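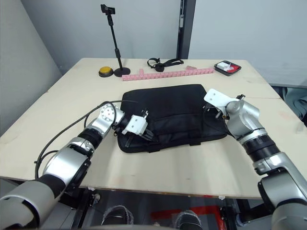
格兰盖特推出“以修代换”箱包计划,细则引来疑问

2021年10月7日

箱包零售商Grandgate本周宣布,旗下门店开始受理旧包维修,顾客可以把用坏的双肩包、电脑包和旅行袋送回店里,由公司安排更换拉链、肩带和内衬。新闻稿用了很大的篇幅谈减少浪费,称这项名为“以修代换”的服务将“改变人们与包的关系”。至于多少人的包真能修成,新闻稿没有写。

记者翻看了随新闻稿发布的服务细则,一共十一页。第一页印着“终身维修”四个大字,到第四页,“终身”有了定义:指产品的“合理使用寿命”,由公司的维修部门判定。第六页列出不予受理的情形,包括布面磨穿、涂层脱落、受潮发霉,以及“因超出设计用途的负重造成的损坏”。一个每天装着笔记本电脑和饭盒挤地铁的包算不算超出设计用途,细则里找不到答案。

公司发言人在书面回复中表示,每件送修的包都会“得到个别评估”,评估标准属于内部文件,不便公开。

按照目前的安排,维修不在门店进行。包先由店员登记,再集中送往代工方Stolska的车间。Stolska原本生产帐篷和睡袋,去年才开始接箱包的活。Grandgate说,标准件的更换周期为2周,遇到停产的拉链规格则“视供应情况而定”。记者致电三家门店询问,其中一家的店员说还没有收到培训材料,另一家建议干脆等下个月的折扣季买新的。

价格也值得细看。更换一条主拉链收费364元,肩带和背垫另计。同一系列里的入门款电脑包,官网标价800元,促销时还会更低。换句话说,修两处坏的地方,花掉的钱很可能已经够买一个新包。新闻稿里把这个价格称为“亲民”。

常年修包的Inna Panasiuk看过细则之后并不意外。她的铺子开在一家干洗店楼上,主要换拉链、补包带。“拉头坏了,多数时候换个拉头就行,不用拆整条链子。”她说,“他们的价目表上根本没有单换拉头这一项,只有整条换。你去问,他们会告诉你这样更可靠。”

她也说了公司几句好话。有些包的拉链缝在两层衬垫中间,外面的小铺子拆开很费工夫,原厂如果愿意提供同色的布料和织带,成品会好看得多。问题是原厂至今没有对外卖过配件。今年3月她写信去问过能不能按米购买同款织带,收到的是一封自动回复,内容是邀请她注册会员。

同行的类似计划留下的记录也不太让人放心。背包品牌Hollmann几年前做过一轮旧包回收维修,开张时请了媒体到场,后来页面悄悄改成了“以旧换新”,顾客交回旧包,换来一张限期使用的折扣券。交回去的旧包去了哪里,公司当时说会“负责任地处理”,此后再没有补充。Grarkon走得更远一些,公布过维修数量,不过那份数字把店内免费上油、剪线头也算作一次维修,真正动过针线的有多少,读者只能自己猜。

Grandgate是否会公布同类数据,发言人答复说“将在适当时候考虑”。记者追问适当时候指哪个季度,没有得到回音。

细则里还有一条容易被忽略。送修的包如果被判定为“无法经济地修复”,顾客有2个选择:自付运费取回,或者放弃所有权,换取一张在官网使用的代金券。代金券的面额没有写明,只写了“根据产品状态确定”。包一旦放弃,照片和评估报告也不会提供给顾客。对于用了多年、主要是舍不得扔的人来说,这一条大概比价格更要紧。

消费者能做的事情不多,但送修之前有几步不妨先做。把包的里外都拍下来,尤其是五金件和缝线的位置;在登记单上写清楚只同意修哪一处,报价超过多少需要另行电话确认;勾选项里有一格写着“授权维修方自行决定最佳处理方案”,默认是勾上的,不想把决定权交出去就划掉。登记单一式两份,店员通常只给一份,另一份要自己开口要。

拉链发涩的话,也未必非送修不可。Panasiuk的建议是先用旧牙刷把链齿里的灰刷干净,再拿一截白蜡烛沿着链齿来回抹几遍。拉头合不拢,多半是用久了张开,拿小钳子在两侧轻轻夹一下,很多时候还能再撑一阵子。她说自己铺子里有将近一半的顾客,听完这几句就把包拎回家了,一分钱也没花。

该服务目前只对持有购买凭证的顾客开放。凭证丢失的,可以凭会员账户里的订单记录办理,在百货专柜买的包则不在此列。公司客服说专柜的部分“正在与合作商场沟通”,没有给出时间表。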